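Room inspection – Pimau, desk area
Jan 31, 2012. Inspected by Cosimo Leone

Desk legs level, no wobble – OK
Cable grommet – OK, edge smooth
Support bar under desk – OK, bolts tightened
Power adapter and thin white cable – on the floor, trip risk. Clip to desk leg.
Plates and small items – clear from desk at end of day
Floorboards – worn finish, no splinters. Recheck in August.
Load label, up to 80 kg – missing, reorder

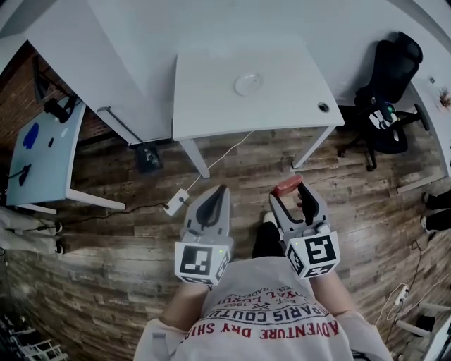 Custódio Bastos: Clips are ordered. I'd run the cable along the wall, the desk gets moved too often.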